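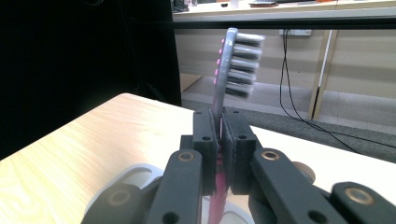
Pre-run software checklist, thin objects (toothbrush set)

Home | Checklists | Perception | Control | Logs | Contact

Filled in by me, 26 Jun 2025, on the Parnard branch. Second reader: Thảo Đỗ. My comments are after each item, sorry they ramble!

1. Build on the bench matches the tag in the log header. OK
Matched on the first try, which felt like a small holiday after the Ivwood mixup.

2. Grasp point lands on the neck, below the bristles. OK
Tips are right on the neck and the whole head is clear above them. I do want the planner to stay away from bristles completely, so please leave the keep-out zone on even if it costs you a few candidates.

3. Tilt estimate reported and within limits. OK, with a note
The brush leans a little to the right at the top. Our limit is 13 degrees and I'm happy with this one, but the estimator still likes to call anything close to upright "zero." Severyn Zinchenko has a fix waiting for review (go look at it, it's short!).

4. Segmentation mask covers the full object. FIX
The clear part of the neck keeps dropping out, so the mask comes back as 2 pieces: a head and a handle. The pink handle is easy, the see-through grayish bit is the trouble. I turned on the merge step from Hrytsenko and it helps, but I don't want to sign this off until it has run on the whole replay set.

5. Background clutter rejected. OK
Tray on the table, desk full of stuff behind, cables on the carpet, and none of it showed up as a candidate. Nice.

6. Force cap loaded from config and not from the default. OK
Read it back from the controller, don't trust the launch file. I got burned by that in the Brorwood build and I'm still a bit sore.

7. Stop command tested from the keyboard and from the script. OK
Both came back in under 100 ms. Slowest was 68.

8. Replay logs saved and readable. OPEN
Saved, yes. Readable, I haven't opened them yet. Thảo, could you grab this one?

Result: hold on item 4, everything else can go ahead once 8 is closed. Ping me when the replay set is through and I'll redo 3 and 4 together.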